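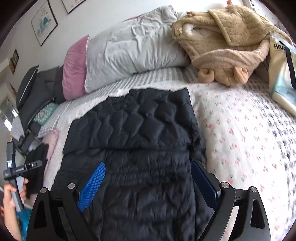
Puffer jacket, pads coming in at the lower part.

From: Eleni Angelovski
To: Drorstead workshop list
Date: July 14, 2023
Subject: Re: grip pads, version 6

Halima Okafor wrote:
> Are the ribbed pads worth the print time? My flat
> ones hold a towel fine. Also, why a jacket?

Halima, a towel wants to be picked up. A puffer jacket has opinions. The flat pads slid along the quilting and came away with a pinch of air, so I went to a textured face and a softer spring. Print time is a nuisance – start it before bed.

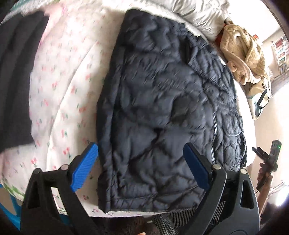
Jaws open at the hem, zipper side to the right.

I'm starting at the hem now, as Nighat suggested in June. Pivot screws still loosen, and I still have no threadlocker. If anyone has some at the shop, leave it on my shelf.

Files go up once I've fixed the left arm.

Eleni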